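Looking After Stone Floors, Session 3
Evening course, Koltatdale

Hello again. These notes go with what we covered tonight, plus a couple of bits I skipped when we ran over on grout. Bring your sample tile next time if you took one home, please -- the box is getting thin.

Stone or stone look?

I know I go on about this, but it decides everything else. A marble pattern tells you very little these days. Porcelain tile can be printed with veins good enough to fool me from standing height, and vinyl isn't far behind. So get down on your knees. Look along several tiles for the same swirl turning up twice, which is the giveaway for a print. If there's a chipped corner anywhere (behind a door is a good place to hunt), see whether the color goes all the way through or stops at a thin skin.

Then there's the touch test. Real stone usually feels cool under your palm, but so does porcelain, so all this really does is rule out vinyl. I've seen people very proud of their touch test and very wrong!
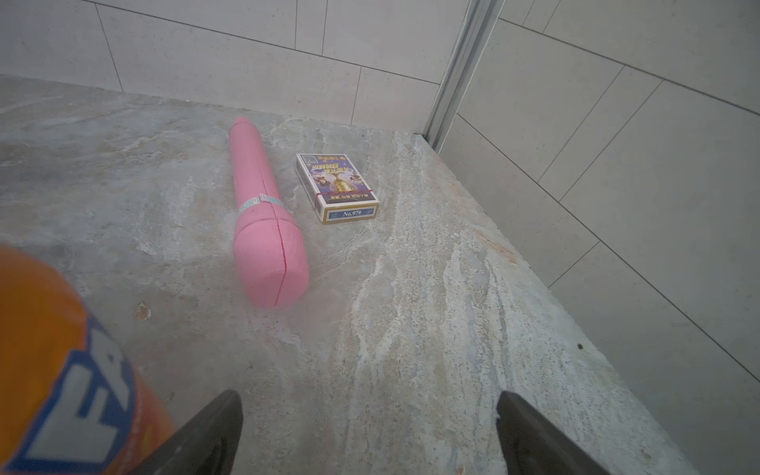
Someone wanted to know after last session whether you could just put a drop of vinegar on the floor and watch for fizz, and wouldn't that settle it in a minute? It would, and it would also leave you with a dull spot if the answer is marble. If you must do it, use a spare tile or a hidden edge, a tiny drop, and rinse right away. I did mine under the fridge and I still know exactly where it is.

What acid does

Marble is mostly calcite, and calcite reacts with acid. The acid eats a little of the polished surface and leaves it rough, so light scatters and you see a pale, flat patch. We call that an etch mark. A stain is something different: it's color that has soaked in. You can have one without the other, or both on top of each other, which is how a lot of kitchen floors end up.

The usual suspects are lemon, vinegar, wine, tomato, fizzy drinks and a good many bathroom cleaners. Cola and orange soda are more acidic than most people think, and the sugar makes you scrub harder, so you get the etch and then the scratches. 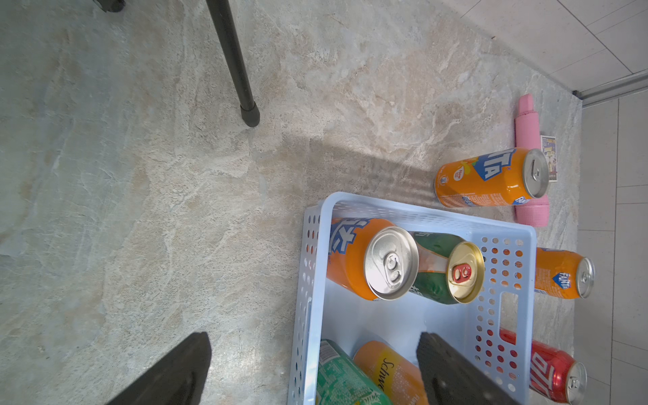 Sealer won't save you from any of this. I say it every term and every term I see surprised faces. A penetrating sealer sits in the pores and slows down stains, which gives you time to find a cloth. The polished face is still bare stone and acid gets to it straight away.

Spills, in order

1. Blot. Don't wipe, you'll only make the puddle bigger.
2. Rinse with plain water and blot again.
3. Wash with a stone cleaner marked pH neutral, mixed as weak as the label says.
4. Dry with a soft towel and look at the spot from a low angle with a lamp behind it.

If it looks dark, it's probably a stain or just damp, so leave it overnight and look again. If it looks pale and flat, it's an etch, and more cleaning won't help.

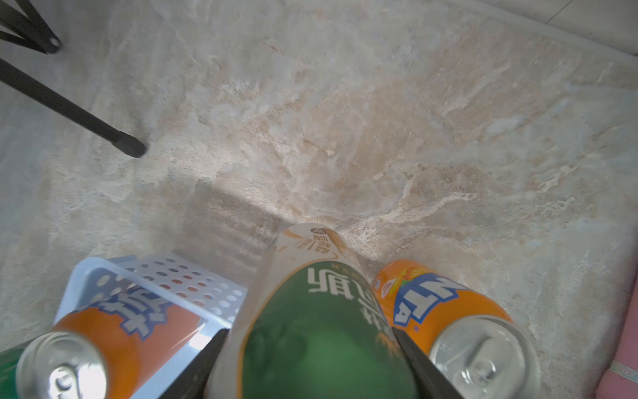
Drink bottle with a green label, marble-patterned floor.

Fixing an etch mark

For light marks on polished marble, a polishing powder and a damp felt pad will often do it. Work a small patch, keep it wet, rinse, dry, look. Deeper ones need diamond pads. The Drusirano tiles we practiced on needed a 600 grit pad first and then finer ones up to the polish, and you saw how long that took on one tile. I wouldn't try a whole room that way. Call someone with a machine.

Honed (matte) floors are kinder, as the etch has less shine to spoil. The gray samples from Salehi are honed, and most of you couldn't find the lemon spot until I tipped the tile toward the window.

Please don't use baking soda paste as a daily scrub. It's fine inside a poultice for some stains, but it's gritty, and on a polished face you'll dull it slowly without noticing.
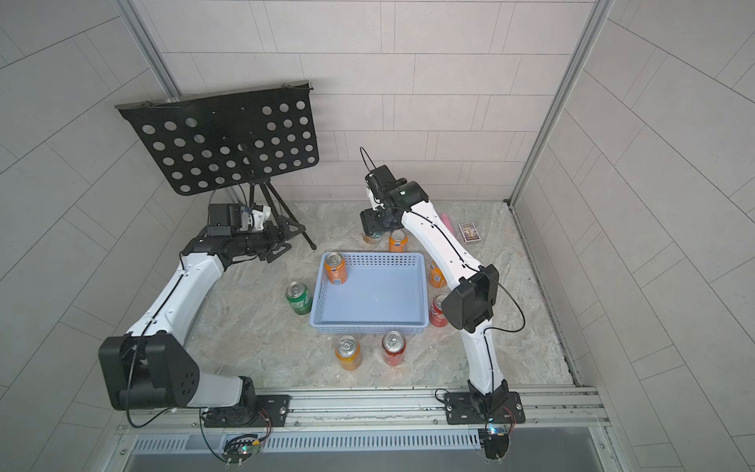 For next time

We meet on Saturday at the Tusta workshop, doors at 5. Read the pages on poultices and bring 3 white cloths, an old plate and some plastic wrap. We'll start an oil stain poultice and leave it covered while we do grout lines and metal thresholds. Wear trousers you don't mind kneeling in.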